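Getting dried white glue off a melamine table

Our craft table at home has a white melamine top, the Jullow one with the fold-down end. There are patches of dried school glue on it from the winter, plus one strip where somebody taped down paper and the tape residue stayed. Dish soap does nothing. I don't want to scratch it. What works?

jelach_north

Posted by Arriaga52
Lay a rag soaked in warm water over the glue and leave it for 6 minutes. School glue goes soft and you can push it off with an old plastic card held low. Repeat if it's thick. For the tape residue use a little cooking oil, wait, wipe, then wash with dish soap or the table will stay greasy. Skip scouring powder. It dulls the finish and the dull spots pick up dirt faster than the rest.

My white top, which gets this treatment every February:

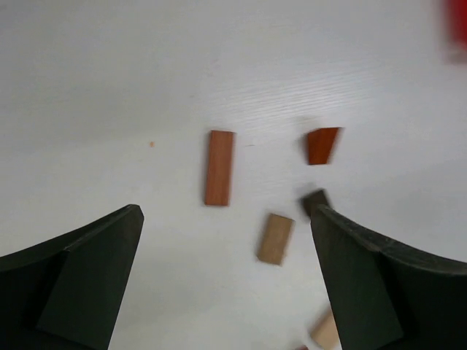

Posted by Bruvmont Bill
Melamine sponge. Wet it, don't press hard. Takes off pencil too.

Posted by tallpine
I would be careful with the sponge. It is a very fine abrasive, and on a glossy top it can leave a cloudy patch you only notice from the side. Try it underneath the fold-down end first. If you have to sand anything, you've gone too far, even with 1000 grit. Rubbing alcohol on a cotton ball took care of my tape marks in three passes.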